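Celov dash cam, front and rear kit: three stars
21 January 2023

Bought this in December after a van clipped my mirror and drove off. Wanted something cheap, didn't want to pay a garage to fit it. Been in the car every day since so here goes.

In the box: front camera, rear camera, long cable for the rear one, 12V plug, suction mount, a plastic trim tool that bent the first time I used it. No memory card. Buy one seperately, and get a decent one, mine threw up an error with an old card out of a drawer and was fine with a new one.

Fitting. Front is ten minutes. Rear took me most of a wet afternoon. Cable goes up under the headlining, down the door pillar, along the sill, then through the rubber boot into the tailgate if you've got a hatchback. The boot bit is horrible. Washing up liquid on the plug helps. Instructions are one sheet with drawings the size of a stamp, ignore them.

Picture by day is good. Number plates readable in slow traffic, less so on the motorway. At night it's ok under street lights and poor on unlit lanes, headlights smear everything. Rear camera is worse than the front all round. Fine for proving somebody ran into the back of you, wouldn't trust it for more.

The lane warning is rubbish. Beeps at tar lines, beeps at kerbs, beeped at a hedge. Turned it off after two days. Same goes for the "driver alert", which told me to take a break at the end of my own road. If you've paid for a car with proper lane assist you'll laugh at this. Leave it off and treat the thing as a plain camera.

Crash sensor has three settings. High locks a clip at every speed bump and the card fills up. Low is the one you want. Mine had saved 300 clips before I worked that out and I had to wipe the lot.

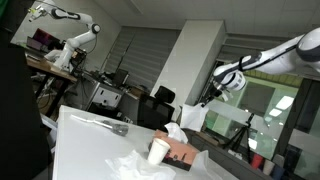
The suction mount needs a properly clean windscreen or it drops off. Mine came down twice in the first week, once on a roundabout, not fun. Glass cleaner, then a dry wipe, then press and hold. Ordinary white tissues out of a box are ok for the dry wipe, like the one sticking up out of that orange box, but they can leave bits so go over it again with a microfibre cloth. Hasn't shifted since.

App is slow. Connects over wifi, drops out if you lock your phone, and downloading one clip takes longer than the clip. I just pull the card out and use the laptop.

Had the Flellance one in my last car. Better at night, nicer buttons, but front only and it cost more. If you do a lot of dark driving get that instead.

Would I buy the Celov again? Probably, for the money. Knocked off one star for the alerts and one for the app. Will update if it dies in the summer heat, thats what killed the last one.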